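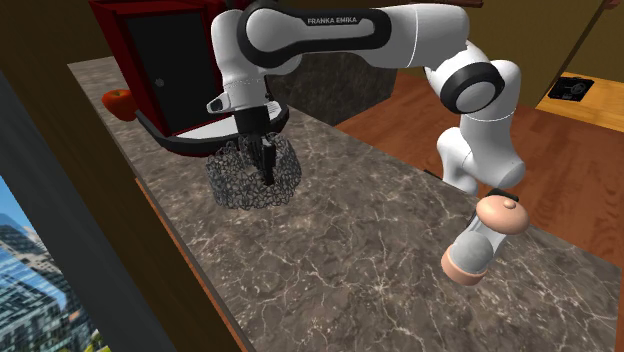

Zirkier Network Notes, README

Version 2, last edited September 9, 2024

Scope
Zirkier is a set of plain text files with router and access point settings, collected at the Sudevstead and Irlow sites. It covers address assignment, name servers, MTU and wireless security mode. Passwords and WPA keys are removed before a file is added.

Contents
369 settings files, one per device
devices.csv, index of model, firmware and site
leases.csv, 4,000 DHCP lease records
check.sh, format checker

File format
One setting per line, key and value separated by a tab. Comments start with a semicolon. Empty values are written as a single dash. Keys are lower case and must appear in keys.txt. Lines with an unknown key are skipped by the checker and written to skipped.log.

Address settings
mode is either auto or manual. If mode is manual, the file must also give ip, mask, gateway and dns1. dns2 is optional. A static address must fall outside the DHCP pool of its site. The Irlow pool was moved in November; files older than that carry the tag oldpool.
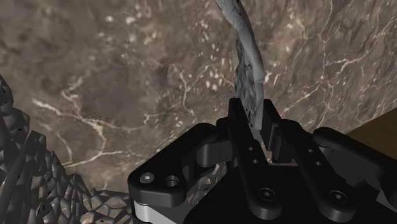 Simulated view: black gripper closed around a slender, curved gray object.

Known problems
Nine files from Irlow have no mtu line. Treat these as automatic.
Proxy settings from Boateng firmware are exported with a trailing space. Strip it before comparing values.
Lease times are in seconds at Sudevstead and in minutes at Irlow. The unit column in leases.csv is correct for both.

Usage
Run check.sh on the folder before import. Exit code 0 means all files passed. Exit code 2 means at least one required key is missing.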